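Kulia Round Table, White

We've been selling the Kulia for a good while now, and it's still the table we point people to when they tell us they have one awkward corner and no idea what to put in it. It's round, it's white, and it goes with just about anything you already own - old chairs, new chairs, the stool from the garage!

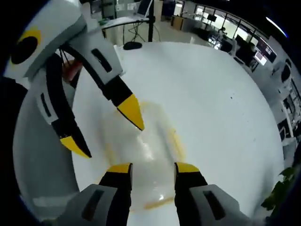
A round top gives you elbow room on every side, and there are no corners to catch your hip on when you squeeze past with a coffee. We like it plain white, too. Even something clear and shiny lying on it, with just a bit of yellow-orange along the edges, is easy to spot, so small things don't get lost the way they do on a dark top.

Wipe it down with a soft damp cloth and go easy on the scrubbing pads. Price is $295, delivery is $50, and you can ask for Fidelina Huamán if you'd like to talk it over first.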